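# The Weight of Thin Paper

Pattern sample books used to be thrown out at the end of every season. A shop that sold wallpaper, napkins or printed tissue would get a new one in January, and the old one went into the trash or home with somebody's kids. Collectors now pay 65 dollars for a clean copy of a book that was given away free, and more if the cover sheets are still on it.

Umitz, a small print and bindery business that works out of a former shoe store, has made booklets of this kind for the past three years. Its latest is a floral and wave series called Plandusel. The run was 324 copies, and most were spoken for before the ink was dry.

The appeal is easy to understand once you have handled one. Thin paper lets the next page through. A pattern printed on a translucent sheet is never seen alone, and a good designer plans for that. A pale flower sits over a darker one and the two make a third shape. Turn the page and it's gone. On a screen, the same designs look like something off a shower curtain.

The trouble is that thin paper is hard to do anything with. It picks up oil from fingers. It curls toward whichever side is drier, so a booklet that lay flat in the bindery can have a bend in it two days later. It tears at the spine if the glue is too stiff, and the pages drop out if the glue is too soft. Umitz tried a thread binding first and gave it up after one season, as the needle holes ran together and the first few sheets came away like stamps.

What they settled on is a narrow glued spine with a long drying time. The stack is squared up, clamped between two boards, brushed with adhesive and left overnight. Then it gets a second coat. The glue comes from a supplier called Vetoveo and is sold mainly for notepads. It costs more than the white glue most binderies keep on the shelf, and it has a shelf life, so the shop buys it in small tubs.

Printing is slower than binding. Large areas of dark ink are the worst case for light paper, because all that wet color makes the sheet swell and ripple. The shop prints its heavy blues in two light passes with a rest in between. Small white shapes inside a dark area have to be left as bare paper, and if the second pass lands even slightly off the first, the edges go fuzzy. On a wave or a petal you might not notice. On anything with points or teeth you will. A fair share of every printing goes into the scrap bin, where it gets cut down for gift tags.

Then there is the question of how to keep the things. A hardcover can stand on a shelf between its neighbors and look after itself. A soft booklet with no stiff cover slumps. Stored flat in a pile, the bottom copies get pressed and the sheets begin to cling. Stored upright with nothing to hold it, the booklet folds over at the middle and takes a crease that won't come out.

Shops that display them have mostly gone over to slotted stands that grip the booklet by its spine. The pages are free to open above the slot, and a customer can look through them without picking anything up. The Jasińska stationery store keeps a row of stands on its front counter and changes the booklets every week so that no single copy gets all the wear.

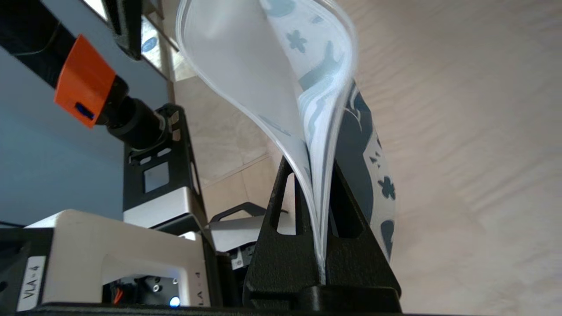

A stand has to be heavier than it looks, or at least wide at the bottom. Thin sheets don't weigh much one at a time, but a thick booklet that has fallen open to one side pulls hard in that direction. Slot width matters too. If it's too loose, the spine leans. If it's too tight, the glue line cracks after a few trips in and out. The staff at Jasińska slide a folded strip of card in beside any booklet that wobbles.

For people keeping one or two at home, the advice from the bindery is short. Wash your hands, dry them well, and turn pages from the outer corner. Keep the booklet out of direct sun, which yellows the paper long before it fades the ink. If it has to travel, lay it between two pieces of cardboard cut a little bigger than the pages, and use a band of paper around the outside. Rubber bands leave dents.

Curl can usually be fixed. Put the booklet under a board with a few books on top and leave it for a week in a room where the air isn't too dry. Don't use an iron, even on low.

The next series will be smaller, 100 copies, on a slightly heavier sheet. The shop has not picked a name for it. The test prints are green.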